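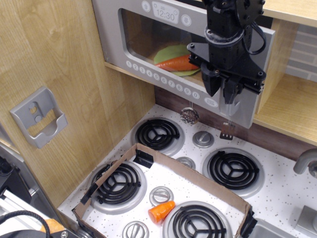
poppy_lockwood
Have you checked it isn't the wrist cable before you start blaming the motors? Mine did exactly what you're describing, twitching as soon as it reached forward, and I'd swapped two servos before I found a plug that wasn't pushed home.

ronja_b
Plugs are all fine, I did those first. It only happens low down over the stove, when it's after the carrot in the box. Up by the microwave it's steady as you like. I'm running the Casus board with the stock settings, and the arm itself is my own mess of brackets.

Baltasar P
Sounds like your shoulder is running out of puff. Fully stretched out and pointing down is the worst place for it. Move the base closer to the kitchen and try again before you spend any money.

ronja_b
Can't easily, it's on the rail and the rail is bolted down. I could shift the kitchen instead I suppose – it's only a toy one, it's not plumbed in!

elsiekettle
I don't agree with Baltasar. If it was torque you'd get a droop, and she said twitching. I'd look at the power supply. What are you feeding it with?

ronja_b
An old Barnelier brick from the workshop drawer. 3 amps, I think? The label's half rubbed off.

elsiekettle
Well there you go.

Baltasar P
Could be both. A tired supply only shows up when the shoulder is asking for a lot. I'd still move the kitchen, it's free.

Glenys Inskip
Different question, why the box with the clips on? I just let mine chase things all over the hob.

ronja_b
Keeps the carrot from rolling off between the burners and into the sink. The cardboard gives a bit if the fingers catch it, and the clips stop the sides flopping. I tried a baking tin before that and the noise was horrible.

poppy_lockwood
Stealing that. I've been fishing plastic veg out from behind the bench since October.

ronja_b
Right, borrowed a bigger supply off the lathe bench and the twitch has gone at half speed. At full speed it still does it, but less. Kitchen gets shoved over tonight and I'll post again after tea.

elsiekettle
Write down the voltage at the shoulder while it's reaching, please, or we'll be arguing about this for another three pages.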